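Pirnora : l'épreuve de manipulation robotique se joue d'abord en simulation

La phase qualificative de l'épreuve de manipulation Tratura, ouverte aux équipes étudiantes, a débuté lundi à 9 heures à l'école d'ingénieurs de Pirnora. Douze équipes sont engagées. Chacune doit piloter un bras Franka Emika simulé et lui faire saisir un objet allongé posé sur un plan de travail, puis le déposer dans une zone désignée au début de l'essai.

Le règlement impose un modèle de bras et un modèle de pince identiques pour tous. Les équipes n'ont la main que sur la loi de commande et sur la planification de trajectoire. La position de départ de l'objet, son orientation, les textures des murs et l'éclairage varient d'un essai à l'autre. Un contrôleur qui se contente de rejouer une trajectoire enregistrée obtient donc un score faible.

Chaque équipe dispose de 4000 essais d'entraînement sur le serveur de calcul de l'école. L'évaluation porte ensuite sur 1231 configurations tenues secrètes jusqu'à la clôture des dépôts. Un essai est validé si l'objet reste 2 secondes dans la zone de dépose après l'ouverture de la pince.

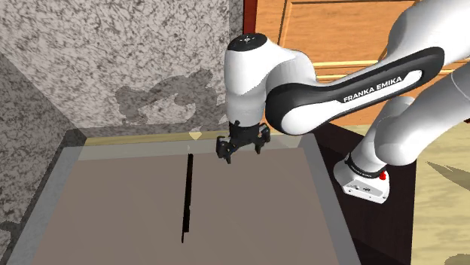

Les objets minces concentrent l'essentiel des difficultés signalées par les équipes lors de la séance d'ouverture. La marge en hauteur est réduite : une descente trop basse met les doigts en contact avec le plan et déclenche l'arrêt de l'essai, une descente trop haute referme la pince à vide. Plusieurs équipes ont choisi une approche verticale en deux temps, avec une correction de l'orientation juste avant la fermeture. L'équipe Udier teste une autre solution – un contact volontaire à faible effort avec le plan, utilisé comme référence de hauteur.

Le code est déposé sous forme d'archive unique et exécuté sans accès au réseau. Les collisions avec le socle ou avec le mobilier sont pénalisées, de même que le dépassement des limites articulaires. À score égal, le temps moyen de cycle départage les équipes.

Les deux premières équipes du classement seront invitées en décembre à l'atelier Maglaya, où leurs contrôleurs seront transférés sur un bras réel. Les paramètres de frottement utilisés pour l'évaluation seront publiés avec les résultats.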